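양팔 셀은 팔보다 케이블이 먼저 닳는다
트라르크베르그 골판지 접기 셀 정비 담당 자한기르 리야나게 인터뷰

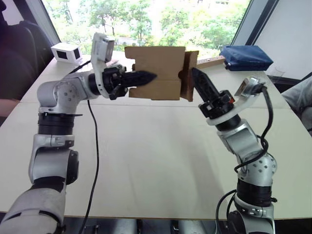 자한기르 리야나게는 트라르크베르그에서 양팔 로봇 셀 두 종류를 관리한다. 하나는 디나흐, 다른 하나는 히르함이라고 부른다. 디나흐는 골판지를 공중에서 잡고 접는 작업을 맡고, 히르함은 부품 분류용이다. 인터뷰는 2025년 6월 2일 월요일, 디나흐의 정기 점검이 끝난 뒤에 진행했다. 질문은 주로 설치와 유지보수에 관한 것이었다.

그는 점검 순서부터 설명했다. 전원을 내린 상태에서 손목 카메라 브래킷의 나사를 확인하고, 다음으로 케이블, 마지막으로 그리퍼 손가락을 본다. "브래킷이 조금만 돌아가도 손목 카메라의 외부 파라미터가 틀어집니다. 팔의 기구학을 아무리 잘 맞춰도 소용이 없습니다. 그래서 나사가 먼저입니다."

브래킷 나사에는 체결 후 선을 긋는다. 나사 머리와 브래킷에 걸쳐 그은 선이 어긋나 있으면 풀린 것으로 보고 다시 조인 뒤 보정을 새로 한다. 선이 맞으면 보정값을 그대로 쓴다. 초기에는 점검 때마다 전체 보정을 했지만, 한 번에 90분이 걸려 작업 시간이 지나치게 줄었다고 한다.

케이블에 관해서는 말이 길어졌다. 디나흐의 카메라 케이블은 팔 외부로 배선되어 있다. 손목이 회전할 때 필요한 여유 길이는 300밀리미터로 정해 두었다. "여유가 짧으면 커넥터가 당겨집니다. 길면 테이블에 늘어져서 작업물에 걸리고요. 링크를 따라 감는 방식도 써 봤는데, 감은 방향과 손목이 도는 방향이 같으면 조여들고 반대면 풀립니다. 어느 쪽이든 한계 각도에서 직접 확인해야 합니다."

확인은 저속에서 한다. 손목 관절을 한쪽 한계까지 돌리고 멈춘 다음 케이블의 장력을 손으로 본다. 반대쪽도 같다. 그 뒤 양팔을 가장 가까운 자세로 보내 두 팔의 케이블이 서로 닿는지 본다. 이 자세는 제어기에 189번 포즈로 저장되어 있다. 번호에 의미는 없고, 처음 저장할 때 비어 있던 자리였다.

커넥터 고장은 영상 끊김으로 나타난다. 리야나게는 로그에서 프레임 누락이 손목 각도와 함께 늘어나는지를 먼저 본다고 했다. 특정 각도에서만 누락이 생기면 케이블을 교체하고, 각도와 관계가 없으면 허브와 전원을 의심한다. 교체한 케이블은 재사용하지 않는다. "겉은 멀쩡해도 안쪽 도체가 끊어졌다 붙었다 하는 경우가 있습니다. 다른 셀에 옮겨 달면 고장도 같이 옮겨 갑니다."

두 팔이 한 장의 골판지를 함께 잡는 작업은 별도의 설정이 필요하다. 양쪽이 모두 위치 제어로만 움직이면 작은 오차도 판을 누르거나 당기는 힘이 된다. 디나흐에서는 왼팔이 기준이 되고 오른팔은 판의 면 방향으로 약간의 순응성을 갖는다. 오른쪽이 너무 무르면 접는 선에 힘이 전달되지 않고, 너무 단단하면 판이 휜다. 설정값은 골판지의 두께와 결 방향에 따라 따로 저장한다.

그리퍼 손가락의 마모는 어떻게 판단하느냐고 묻자 그는 파지 시험을 들었다. 같은 판을 잡은 채 한 팔씩 정해진 궤적을 따라 움직이고, 전후의 파지 위치를 비교한다. 판이 손가락 안에서 밀렸으면 접촉면을 먼저 닦는다. 골판지 분진이 쌓이면 마찰이 떨어지기 때문이다. 닦고도 결과가 같으면 손가락을 바꾼다. 손가락은 좌우를 한 조로 교체하며, 새것을 끼운 뒤에는 완전히 닫힌 위치를 다시 영점으로 등록한다.

"영점 등록을 빼먹는 일이 제일 많습니다. 그리퍼는 닫혔다고 보고하는데 끝에는 틈이 남아 있어요. 얇은 판에서만 문제가 나니까 며칠 지나서야 알게 됩니다."

정비 기록은 리에라는 사내 도구에 남긴다. 관절별 전류와 온도, 보정 잔차, 교체 부품이 항목으로 들어가 있고, 셀마다 최대 256건까지 보관된다. 오래된 기록은 따로 내려받아야 한다. 그는 메모 칸을 가장 자주 읽는다고 했다. 전류값이 올라간 날에 누가 어떤 궤적을 돌렸는지는 숫자만으로 알 수 없다는 이유에서다.

조명도 점검 대상에 들어간다. 창이 있는 방에서는 시간대에 따라 카메라 노출이 달라지고, 접는 선의 명암도 약해진다. 리야나게는 자동 노출을 끄고 오전과 오후 설정을 나누어 쓴다. 흐린 날에는 오전 설정으로도 오후까지 버틸 때가 있지만 그 판단은 작업자에게 맡긴다.

다음 작업은 히르함의 케이블 클립을 디나흐와 같은 부품으로 통일하는 것이다. 현재는 두 셀의 클립 폭이 달라 예비품을 따로 둔다. 그는 6월 안에 교체를 마치고, 한계 각도 시험을 처음부터 다시 할 계획이다.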